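The Return of the Shared Table

When the Ledesma reading library reopened its ground floor on 12th January, regular visitors noticed the change at once. The long rows of desks had gone. In their place stood round tables, chosen after a review of how people used the building and how long they stayed.

The review was led by Catherine Ogilvie, an interior planner who has advised public institutions for 18 years. Her report argued that straight rows discourage conversation even where conversation is welcome. At a round table, she wrote, no seat has rank, and a newcomer may join without asking anyone to move.

The idea has a long history. Inns, monasteries and town halls have all relied on common tables, and the form of each reflected the customs of the house. What has changed is the range of activities that a single surface must now support. A table in a public building may serve for reading in the morning, a language class at noon and a shared supper in the evening.
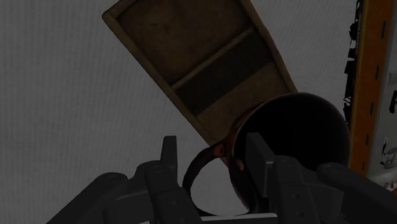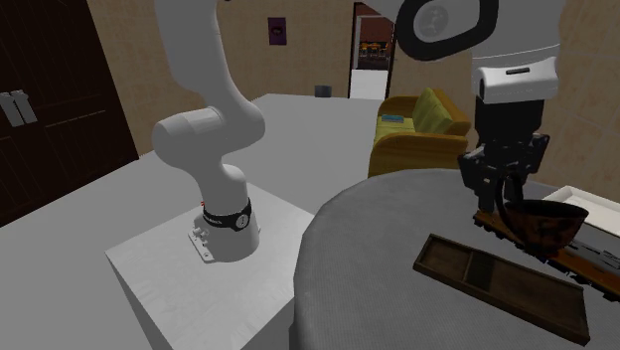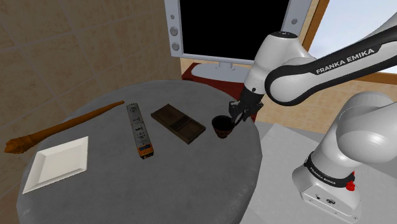

Radomir Delić holds that the matter is less simple than the report allows. Round tables waste floor space, in his view, and those who come to study alone have lost the quiet edge seats they relied on. He has asked that at least 3 of the old desks be brought back to the north wall before any further furniture is purchased.

Ogilvie accepts part of the criticism. Her original plan included a separate room for silent work, which was postponed when the cost of repairs to the roof became known. The library received 1,372 written comments during the review, and requests for silence appeared in many of them, often beside requests for more company.

The trustees will consider a revised layout in March. It provides for 10 single desks along the north wall and keeps the round tables in the center of the room. Until then, the upstairs map room has been set aside for silent study, and readers may reserve a place at the front counter.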